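Como visitar um apartamento para investir sem se apaixonar pela varanda

Comprar casa para arrendar é uma conta de somar e subtrair em que toda a gente se esquece de subtrair. Visitei apartamentos em Parkodstead durante um inverno inteiro, a começar em novembro, e cometi quase todos os erros que se seguem. Os restantes cometeu-os a minha sócia, Kyriaki Petridis, que prefere não falar do assunto.

1. Faça as contas antes de sair de casa
Pegue na renda que espera cobrar, digamos 800 euros, e retire o condomínio, o seguro, o imposto e um mês vazio por ano. Se o resultado o deixar triste, poupe a viagem. O anúncio dirá «rentabilidade excelente», mas os anúncios também chamam «acolhedor» a um T1 com 36 metros quadrados e uma coluna no meio da sala.

2. Vá duas vezes, a horas diferentes
Às onze da manhã, todas as ruas são sossegadas. Volte às sete da tarde de um dia útil e tente estacionar. Em Drundby, o bairro da moda, dei 13 voltas ao quarteirão e fiquei a conhecer bastante bem a farmácia.

3. Abra tudo o que abre
Torneiras, janelas, quadro elétrico, o armário debaixo do lava-loiça. Puxe o autoclismo e fique à escuta. O agente vai olhar para o telemóvel — deixe-o olhar.

4. Peça as atas do condomínio
Peça as dos últimos três anos e leia-as com um café forte. Procure as palavras «telhado», «elevador» e «adiado». Na nossa primeira compra, a terceira palavra custou-nos 3,000 euros, fora a pintura.

5. Sente-se à mesa e escreva
Nessa mesma noite, anote o preço pedido, as obras necessárias e o valor máximo que está disposto a pagar. Escreva este último a caneta. A lápis, tende a subir.

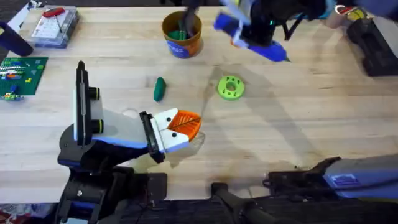 6. Faça a proposta por escrito
Comece abaixo do seu máximo e indique um prazo de resposta. A Shanthi Siriwardena, da imobiliária Ververidis, garantiu-me que havia «outro interessado muito sério». Há sempre. Mantive o valor, fui almoçar e ela telefonou à sobremesa.

7. Não assine nada no próprio dia
Leve o contrato-promessa a um advogado que não tenha sido recomendado pelo vendedor. Confirme o sinal, os prazos e o que fica na casa, candeeiros incluídos.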